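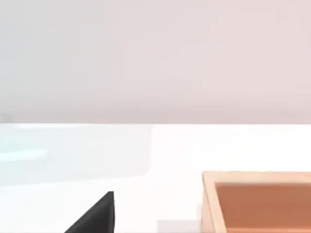 *Tirngate bench in simulation: one gripper finger, with the wooden tray at right.*

# The stop that reset itself

Speaker notes. Talk slot is 20 minutes with questions. Leave the opening slide up while people sit down.

## Opening

- Good morning. I work on the two-arm bench at Mumeck. The software project is called Tirngate, and it runs the same control code in the simulator and on the real bench at Cisternas.
- In February one of the real arms pushed a gripper finger into the table with a force of 132 newtons. The limit we had set was 20.
- No one was hurt. No one was inside the fence. We lost a fingertip, a force sensor and a piece of the table surface.
- The stop did work, in the sense that it stopped the arm. It stopped it at the wrong number. The talk is about how the number got to be wrong, and why our simulated runs never showed it.

Pause here. Ask who in the room runs a force limit on an arm. Ask who has tested it after a pause. (At the dry run fewer hands went up for the second one. Don't comment on it, just move on.)

## What the bench does

- Small tabletop jobs. Pick up a thing, put it somewhere. Most of them end with an object in a tray or on a shelf.
- Nearly all of these jobs bring a fingertip close to the table. A flat object is the worst case. To get a grip on something thin you have to go low, and you have very little height to play with.
- We expect light contact with the table. The force limit is there for contact that isn't light.
- The force reading comes from a sensor at the wrist. It measures everything past it, including the weight of the gripper, so it has to be zeroed. We zero it at the start of each job with the arm in the air.

Say "zeroed" and stick with it. At the dry run I switched between "zeroed", "tared" and "biased" and one person thought they were three steps.

## What happened

Go slowly through this part. It's the only part where the order matters.

1. The job was shelving a book. The right arm was moving down toward it, fingers open.
2. The operator pressed pause. There was a good reason - a cable on the other arm had come out of its clip and was hanging in the work area.
3. The arm held position. The finger was already touching the table, lightly. Logged force at that moment was well under the limit.
4. The operator looked at the cable from outside the fence, decided it was clear of the path, and pressed resume. The pause had lasted longer than five seconds. That turns out to be important.
5. The arm carried on down, and the stop tripped almost at once.
6. The log said the stop had tripped at 20 newtons. The table said otherwise.

The 132 figure comes from the raw sensor data. The main log only keeps the corrected value. We would not have had the raw data at all, except that someone had turned on the verbose recorder the week before for a different problem and left it on.

## The two faults

Slide has two boxes. Show the left one first.

**Fault one: the arm kept pushing while it was paused.**

- Pause means "hold this position". The target position was slightly below the table surface, because the table on the real bench is slightly higher than in our model.
- The position controller has a term that adds up the remaining error over time. The finger couldn't reach the target, so the error stayed, so the term kept growing. The arm pushed a little harder every second.
- The force check did not run in the paused state. The person who wrote it assumed a paused arm isn't going anywhere. It wasn't going anywhere. It was pushing.

**Fault two: resume zeroed the sensor.**

- After a pause longer than five seconds, the code treated resume as a new start. A new start includes zeroing the force sensor.
- This was added on purpose. The sensor drifts as it warms up, and after long breaks people had been getting false stops. Zeroing on resume made the false stops go away.
- So at resume, with the finger pressed hard into the table, the software wrote down the current load as nothing at all. The limit then allowed another 20 newtons on top.

Either fault alone would have been a smaller event. With only the first one, the stop trips right after resume and you get a marked table. With only the second, the limit is off by whatever light contact was there at the time.

If someone asks about the drive current limit: yes, there is one, and it is set to protect the motors. It is much higher than anything you would want at a fingertip.

## Why the simulator didn't catch it

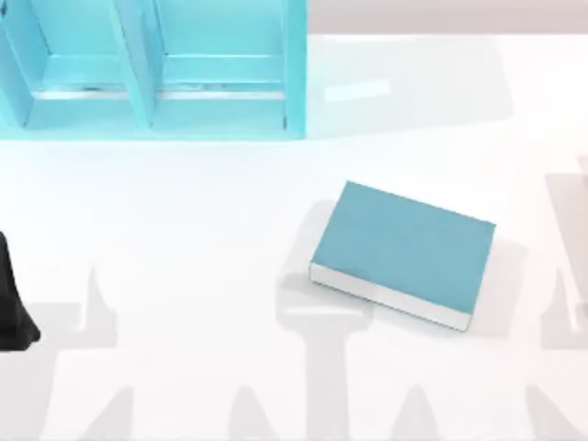

*The shelving job in simulation: bookshelf, closed book, gripper at the left edge.*

- This is the job in the simulator. The book has to get from the table to the shelf. The code that plans and runs the move is the code that ran at Cisternas.
- We had run shelving many times in simulation before it went to the real bench. The force limit was part of the pass criteria. It passed.
- Three things were different.

First, the table height. In simulation the model and the table agree exactly, because one is made from the other. A target just above the table really is just above it. On the real bench the table had been shimmed at one end, and nobody had measured it again.

Second, pausing. We did test pause and resume, but the test script paused the arm for one second. It never crossed the five second line, so the zeroing code never ran on resume. The script was older than the zeroing change.

Third, the simulated sensor. It has no drift, so it needs no zeroing, so our zero function in simulation was an empty function. It took the call and did nothing. Even with a long pause, in contact, with the wrong table height, the simulator would have tripped at the right number.

Stay on the third point for a bit. The first two are gaps in the tests, and you can find gaps in tests by reading them. The third one is a stand-in that behaved better than the part it was standing in for.

(Someone will ask if the picture shows the run that failed. The failure was on the real bench and I have no picture of it. The bench camera was pointed at the shelf.)

## Reproducing it

- We made the simulated zero function do what the real one does: take the current reading and subtract it from then on.
- We lowered the target below the table by a small amount, different for each run.
- We paused at different points on the way down, and held each pause long enough to cross the line.
- Out of 27 runs where the finger was in contact at the moment of pause, every one resumed with a false zero. How bad it was depended mostly on how long we waited.
- Runs paused in the air were fine, as you'd expect. On the bench most pauses happen in the air. That's the main reason we went so long without seeing it.

The plot on this slide is true force against corrected force for one run. Point to where the lines split. Let people look at it before talking.

## What we changed

- The force check now runs in every state the arm can be in while the drives are powered. Paused, resuming, waiting for a job, all of them.
- The growing term in the controller is frozen on pause. If the force is above a small threshold, the arm also backs off along the path it came in on until the reading drops.
- Zeroing happens only with the arm at its home position. If the sensor has drifted too far during a long break, the arm refuses to continue and has to go home first. Operators don't like this much. It costs them a restart.
- There is a second limit on the raw reading, with no zeroing at all. It has to be looser, to allow for gripper weight and drift. It would have stopped the arm long before it did stop.
- The main log keeps both values.
- The table at Cisternas gets probed at four corners at the start of each shift, and the result goes into the model.

We have not changed the operator procedure. The operator did what the sheet said to do. I want to say that out loud in the talk, since the first version of our own report had "operator resumed without checking contact" as a cause. From outside the fence you can't see light contact between a fingertip and a table. We took that line out.

## Still open

- The other stand-ins. We went through the simulator looking for empty functions and found several. Some are harmless. One was in the gripper opening check, and we are still working out what it has been hiding.
- The team at Satbridge runs an older copy of the same code with a different sensor. They have the force check change but not the raw limit. Their sensor driver doesn't expose the raw value and they are waiting on a new one. Until then they don't use pause during a downward move. They stop and go home.
- We don't have a good way to test the backing-off move with an object in the hand. If the gripper is holding a book when it backs off, the book may hit the shelf. At the moment it backs off only with empty fingers, and with a full hand it just holds and cuts the growing term.

## Questions I expect

**Why not cut power on pause?** The arms have brakes, and we could. It makes every pause a full restart, and people would stop using pause. We want them to use it.

**Is 20 the right limit?** It suits these fingers and these objects. Please don't copy it. It came from trials on our own bench.

**Did the stop button work?** It was never pressed. The operator had a hand on it. The time from resume to the trip was too short for a person to react.

**Can we have the test scripts?** Yes, the pause tests can go out. The bench model can't yet.

If there's time left, go back to the force plot and leave it up. Remember to collect the broken fingertip - it goes around the room during the second half and has to be back at Mumeck for the sensor vendor.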